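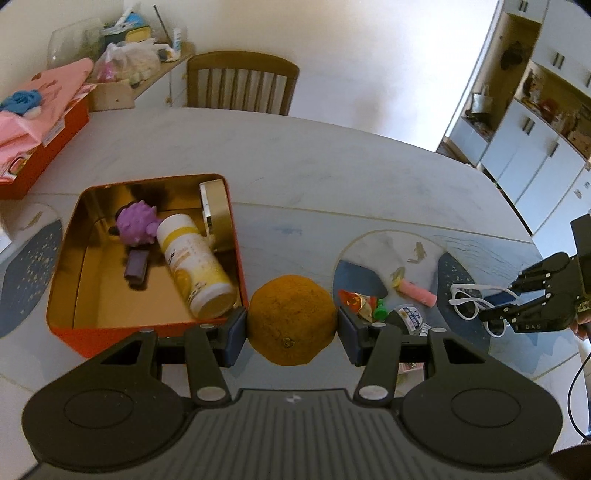
One of the club parents asked us last spring whether a kit like this would keep a room of twelve-year-olds busy once the first hour was over. It did, and then they stayed to argue about whose grip was gentlest!

Uvus Hand-Held Gripper, Club Set
by Grellbridge
Item no. 2870
In stock

The Uvus is the gripper we reach for first when a new group starts. You hold the body in your hand, squeeze, and two finger arms close on whatever you've picked. No arm to bolt down, no programming on day one – just pick something up and find out how hard that can be. An orange is a great first object (round, a bit heavy, easy to bruise if you get carried away), and after that the kids start raiding their pencil cases and the snack shelf.

We love it for teams getting ready for a sorting challenge. Put a box and a couple of mats on a table, scatter small things over them, and have two people work from opposite sides. They have to talk to each other, they have to plan who goes first, and they learn very fast that a soft toy and a piece of chalk want completely different handling. Glasses are harder than you'd think. Candy in a wrapper is harder still.

What's in the Club Set
2 hand-held grippers
2 spare pairs of finger pads
Hex key and a bag of pivot pins
Printed activity book with the Rizk sorting challenge and score sheets
Storage bag

Details
Weight, each gripper: 504 g
Cable length: 1500 mm
Suggested age: 11 and up, younger with a grown-up at the table
Works with: Kosine logger (sold separately)

About the Kosine logger
You can run a whole term without it. But if your group wants to go further, the logger keeps a record of how far the fingers opened and closed on each try, and the kids can plot it and compare. Our Wednesday group got hooked on this part. Their graphs for "fruit" and "plush toy" looked nothing alike, and they spent most of a session working out why.

Setting up
Wipe the finger pads before you start, especially after anything sticky. Check that the pins are seated and that the arms swing freely. Let the cable hang off the side of the table where it won't drag across the mats. Pads wear at the tips first, so swap them as a pair.

Spare parts
Finger pads, pins and cables are all sold singly. Schools and clubs can order on account; send us your group's name and the delivery address and we'll set it up.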